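Section 4. Comparing finger pads on the Kikex hand-held gripper

You have the gripper assembled and the camera calibrated, so now comes the fun part! This section walks you through a pad comparison, and it's the best way we know to get a feel for what the tool can do. Plan on 200 grasps per pad set.

Before you start
You need the gripper, both pad sets (smooth and ribbed), a shallow tray, and a handful of small foods in different shapes.

1. Fit the smooth pads first. Press each one until it sits flush with the finger.

2. Open and close the jaws a few times. The linkages should move freely on their pins.

CAUTION: Keep your other hand clear of the linkages while the jaws are closing. They pinch!

3. Start a new session in Dastus and enter the pad type. Don't skip this – the pad type can't be added later.

4. Put one or two items in the tray and leave the rest beside it.

5. Approach from the near side with the jaws open. Bring the fingers in on both sides of the item, then close slowly. 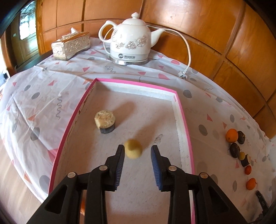

Figure 4-1. Ribbed pads, jaws open, small yellow item just beyond the fingertips.

6. Lift, hold, and set the item back down. Mark the grasp as good, slipped, or missed.

7. Swap to the ribbed pads and repeat from step 2 with the same items.

NOTE: Small round items roll if one finger touches early. Abrehet Hadgu on our test bench likes to pause just short of contact and re-center, and her miss rate dropped a lot once she did.

8. Export both sessions and open them side by side in the Compare tab.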